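Warming Up Leftovers: Our Kitchen Corner Project
Dolores Pruitt and Roscoe Thibodeaux

For our project we picked the smallest job we could think of, heating a plate of food, and tried to write down every step a person goes through without noticing. We set up a corner at Henao with a microwave on the counter and a short list of dishes, and over the term we ran 59 trials (Roscoe wanted more, but there is only so much lunch two people can eat!). We timed each one from picking up the plate to closing the door, and most took some 16 seconds.

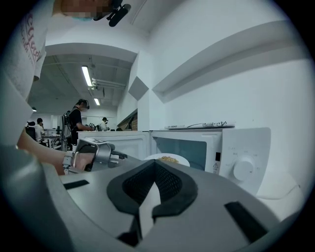
Figure 1. The microwave on the counter, with a plate of yellow food behind the dark door window.

The door gave us more trouble than we expected, and so did the plate. A flat white one slid in nicely, but small foods liked to roll toward the rim, so we learned to heap them in the middle and keep the servings modest. We also went back and forth about the big dial, which I loved and Roscoe found hard to set for short times. In September we would like to try the same dishes again with bowls, and maybe soup if we are feeling brave.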